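Onditz Shared Equipment Program
Progress report to the Morel Fund: planning phase, second reporting period
Prepared by the Onditz planning office, September

1. Purpose of this report

The Morel Fund awarded Onditz a planning grant to prepare the purchase of two-arm robot equipment for kitchen and tableware handling at the Plornusham site. The grant covers planning only. This report sets out what was done in the second period, how the equipment list has changed, and what decisions are needed from the Fund before orders can be placed.

2. Work completed

The simulation work described in our application is now in regular use. It allows the planning office to set out a work table, place ordinary dishware on it, and study where the arms stand in relation to the items before any hardware is bought. To date 126 simulated runs have been logged against the draft equipment list. Each is stored with its table layout, so that a supplier can be asked to quote against the same conditions.

The current layout is a wooden tabletop with plates and dishes set toward one side and a good part of the surface left clear. We chose a plain arrangement on purpose. Earlier layouts carried too many items, and it was hard to tell whether a problem came from the reach of the arm or from the clutter.

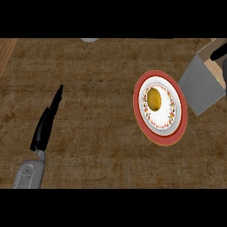

Reach remains the main cost driver. The longer-reach arm quoted by Ong carries a higher price and also requires a heavier mounting frame, and the frame in turn affects the floor work at Plornusham. For this reason the office has asked Ong to price the standard and longer-reach arms as separate lines, with mounting and delivery shown for each. The first quotation combined these items and could not be compared with the other offer received.

3. Changes to the equipment list

The list submitted with the application has been revised as follows.

Arms: 2, unchanged. The choice between standard and longer reach is still open.

Grippers: one matched pair, plus one spare. The spare was not in the original list. Lead time for a replacement gripper is 9 weeks, and a stoppage of that length would use up most of a work period.

Gripper fingers: two sets, as before. Ong has confirmed that fingers can be ordered without the housing.

Work table: to be built locally. The office had planned to buy a standard bench, but the simulated runs were all done with a larger surface and we would prefer to keep the dimensions the same.

Tableware and test items: moved from equipment to supplies. The budgeted amount is $964 and covers plates, small dishes, utensils and replacements for breakage.

Overhead viewing equipment: deferred to the purchase phase. Two mounting heights are being compared in simulation, and the result will decide the bracket.
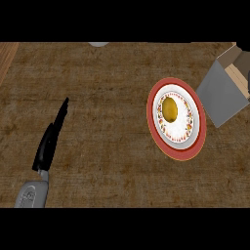
Handling of sharp utensils has been given its own line in the safety plan. The Plornusham site requires a fixed guard and a marked standing area for any equipment that may hold a blade, and neither was included in the first estimate. The guard has been measured for but not priced. We expect the quotation before the next report and will forward it when it arrives.

4. Spending

Planning funds have been spent on staff time, simulation software and one site visit. No equipment has been bought. Spending is slightly under plan, mainly as a result of the electrical survey at Plornusham being moved to the next period. The Fund is asked to allow the unspent survey amount to be carried forward.

5. Open matters

The electrical survey must be finished before the mounting frame can be ordered. The service contract is also unsettled – Ong offers yearly coverage only, while Onditz purchasing rules favor a term that matches the life of the grant. Talks on this point continue.

Simulation cannot answer every question on the list. Finger wear, breakage rates and noise in the room will have to be estimated from supplier data, and the budget carries a reserve for them.

6. Decisions requested

The Fund is asked to approve the addition of one spare gripper, the move of tableware to the supplies line, and the carry-forward of the survey amount. A revised budget table and the two supplier quotations are attached.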